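Stop tuning the planner

Posted Feb 24, 2022

Quick one, I have a build running. Every week somebody sends me a plot of a planner that shaved time off a path. Fine. Nice plot. And the arm still stops dead when a part is a hair off, and the log says ERROR 35 and nothing else, and a grown adult spends the afternoon guessing.

My claim – we put the effort in the wrong layer. Most small arm projects don't need a smarter planner. They need tooling. Logs you can read. Replay. A config file that lives in one place. Boring stuff, no papers in it.

Delia Nistor and I argued this all through October, when we were moving everything off Dornora and onto Brimosus. She wanted to rewrite the grasp code first. I wanted replay first. We did the grasp code first. Three weeks gone, and at the end we could not say if it was any better becuase we had no way to run the old failures against the new code.

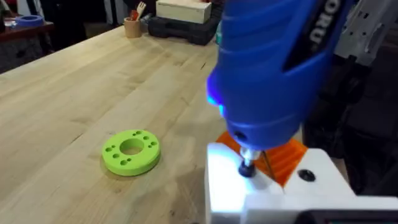

Should a small team write its own motion planner?
Almost never. Take one off the shelf, learn its settings properly, and spend the saved months on logging and replay.

I know, I know, control people hate hearing that. Bernice Dankwa told me I was describing plumbing. Sure. Plumbing is what was missing. Her own force controller was good from the start, and it looked broken for 15 days over a timestamp taken on the wrong side of a queue. Perception got blamed, then the gripper, then the network. It was one line. A decent viewer with both clocks on one axis would have shown it before lunch.

Same with calibration. Wrist camera gets knocked, hand-eye transform drifts, and the transform is pasted into four different files by four different people. Which one is live? Go grep. Ploltach at least refuses to start if two copies disagree, I'll give it that, even if the error message is awful.
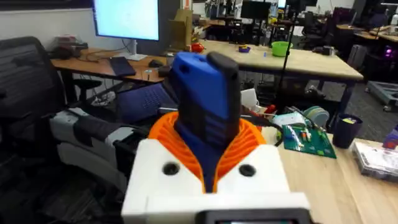 Perception is where I get the most pushback. People say the model is weak, get more data, retrain. Maybe. But look at what's really in view of a wrist camera in a room where people work – a paper cup, a circuit board, a clear box of small parts, office chairs, and a big piece of the gripper itself along the bottom. Are you masking out the gripper? Is the mask the same in training and at run time? Ours wasn't. We had 300 saved failures tagged "bad detection" and no record of which mask version made them. Retraining on that is just guessing with a bigger power bill.

So what would I do with a new project. Recorder first, before anything moves. Every message, one clock, config and commit hash written into the file header. Then replay, then a stupid baseline on a stock planner. Then go be clever, if there's still a reason too.

Boateng ships a recorder that's ok. Slow to open big files, and the search box is useless, but it's there and it works tomorrow. Use it, or write a worse one yourself. Build's done, it failed, going to read the log.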